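Last edited in February by Sena Addo. Read this before changing anything in the `segments` folder.

# Wanigasekara Path Survey: surface and street furniture notes

This folder holds the walk-through records for the Wanigasekara shared path. It covers the asphalt, the curbs, the planting beside it, and whatever stands on or next to it (lamp posts, signs, bollards, bike racks). It was put together for the people who plan repairs and cleaning. It is not a legal record of boundaries.

## What is in the folder

| Item | Contents |
|---|---|
| `segments/` | One text file per stretch of path |
| `furniture.csv` | One row per fixed object |
| `surface.csv` | Condition notes on asphalt and paving |
| `planting.csv` | Shrubs, hedges and single trees near the edge |
| `photos/` | Reference views, named by segment |

The path is split into segments of 50 meters. Segment names start with `W` and run from the Pident end. If a segment has a side area with different paving, the side area gets its own file with `-side` added to the name.

## Surface

Use the words in the list below for the `state` column. Please don't add new ones without asking Eduard Vlček, who keeps the list.

- `dry`
- `damp`: darker than usual, little or no shine
- `wet`: shine visible over most of the width
- `standing`: water lying in a low spot

Where asphalt and concrete run side by side, give each one its own row. They drain differently, and the older files that lumped them together were not much use to the repair crew.
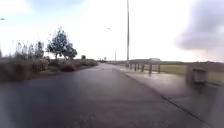 The `edge` column takes `curb`, `flush` or `planted`. A low curb still counts as `curb`. If shrubs have grown over the edge and you can't tell what is under them, put `planted` and leave a comment. Dry grass and scrub go in `planting.csv` as one entry per strip. Trees with a clear trunk get their own entry.

## Water and low ground

Several people have asked how to record the flat areas beside the path. After rain, wet paving and shallow water are hard to tell apart from a distance. Use `unclear` in the `ground` column until somebody has walked over and checked. Róisín Duggan went back over the early entries and changed a number of them from `water` to `unclear` for this reason.
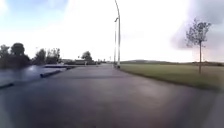 Lamp posts are recorded by side of path and nearest segment. Height is left blank unless it comes from the maker's sheet. Buildings are outside the survey and should only be mentioned in comments when they help someone find the spot.

## Bollards

Each bollard is a separate row, even when they stand in a line across an entrance. Columns are `color`, `base`, `label` and `lean`. For `label`, write out the text only if you can read it. Otherwise put `present, not legible`. Gap widths are measured at ground level between the bases and go in the comments.

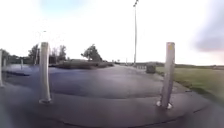
*White bollards at a path entrance, wet asphalt, hedge behind.*

Thin posts that are not bollards go under `post`. The first version of the file had them all mixed together. Akua Eshun separated them, and a few may still be in the wrong group.

## Bike racks

Racks are counted by hoop. Record the shape, the material and whether the feet are set in the paving or bolted to a plate. If you can't see the feet, leave it blank.

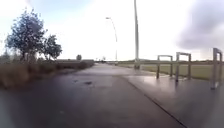 *Metal bike racks, inverted U shape, on the paved area beside the asphalt.*

Parked bikes are not recorded.

## Known problems

- Tree names in `planting.csv` are mostly missing.
- 2 segments near the Adance gate have surface notes but no furniture rows.
- Puddle outlines are sketches. Don't use them to work out areas.
- Sign text is blank wherever the sign was too far off to read.

## Changes and questions

Send corrections to Dörte Reinholz with the segment name in the subject line. Keep comments under 200 characters or the Hukik import will cut them short. Old versions of the tables are in `archive/`, and those should be left as they are.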